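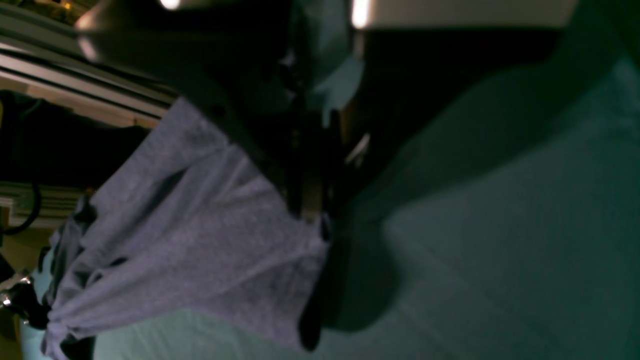
lucero_wagon
Trying to pin down what years Gevmont built the 3-door version of the Stimum van. My uncle's has a plate reading 1342 and no year anywhere on it. I've been wiping the plate down with a gray piece of cloth, same soft knit stuff as in the photo, and I still can't find a date stamp. The title just says "Gevmont, van."

dgaete
1342 is a body number. The engine number is on the block, passenger side, below the manifold. Post that one.

Todent4
I thought the 3-door was dropped when they moved the line to the Todent plant. After that they all had 4 doors.

wleiva
No, the Todent plant built both for a while. I owned a 3-door with a Todent plate. Sold it in October, or I'd go look.

Todent4
Was the plate original to the van? A lot of them got swapped when the front panels rusted out.

wleiva
Original rivets. I had it 11 years.

lucero_wagon
Engine number is 1611. Nothing in front of it, no letter.

dgaete
No letter means early, before the Todent move. The factory added a T prefix there. Body 1342 with engine 1611 is a normal gap, they stocked engines ahead.

wleiva
Mine had no T either, and it was a Todent van. I wouldn't date anything by the prefix.

dgaete
Then yours had a leftover engine. Check the rear springs, lucero. Early ones have 4 leaves and later ones have 3.

lucero_wagon
4 leaves on both sides. The right one has a cracked clamp.

Todent4
Springs get changed too. I'd still call it early, going by the body number.

dgaete
Replace that clamp before you drive it. The Lucero pickup uses the same part.

lucero_wagon
OK, ordering one. I'll post the door tag on Friday if I can get the trim off.

Domingo Gaete (dgaete)
Use a flat tool on the trim. The clips are brittle.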